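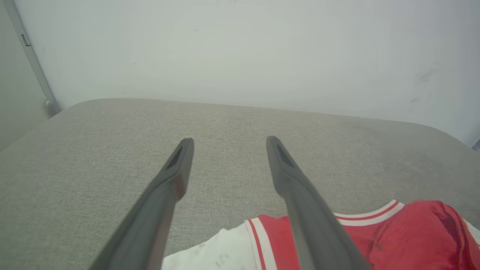 Zedine disk cleaner, quick review

Been running this on the old Rankin laptop since August so figured I'd get something down before I forget it all. Short version, decent, not worth full price.

Install was quick. 3 screens, one of them trying to get you to add a browser toolbar. Untick it. You'll need to restart even though it doesn't tell you to, mine just sat there with a grey window until I did.

First scan took 40 minutes. Long. It does a deep pass the first time, later ones are much faster, I usually kick it off while I'm making a cuppa. Found 551 items, mostly browser leftovers and old printer driver files, plus a heap of duplicate photos I'd forgotten I had copied across from my phone.

Duplicate finder is the best bit. Shows the two files side by side, dates and folders underneath, you pick which one stays. Can also favour one folder over another, so anything in my Pictures folder gets kept and the Downloads copy goes. Wish it remembered that setting. It dosen't, have to set it every time.

Startup manager is ok. Same as what Windows gives you but with nicer colours. There's a rating beside each program and I wouldn't trust it much, it had my backup software down as "unneeded".

Registry section, left it alone. Did that once years ago with Plostolent and lost the sound on my PC for a whole weekend. Never again.

Things that bugged me:
Pop-ups. Every time you close it, another offer to upgrade.
The help page is just a search box.
Scheduled scans only run if your logged in.
No dark mode, and the white background is harsh at 11 at night.

Compared to Sestier, which I had before, Zedine is slower but the layout makes a lot more sense. Sestier hid everything behind little icons with no labels. Sestier's uninstaller was better though, it cleaned up empty folders, this one leaves them behind.

Licence covers 2 computers. Haven't put it on the second one yet, will update if I do. Laptop starts up a bit quicker than it did, didn't time it.

Wait for a sale. The free version does the duplicates anyway, just with a limit per scan.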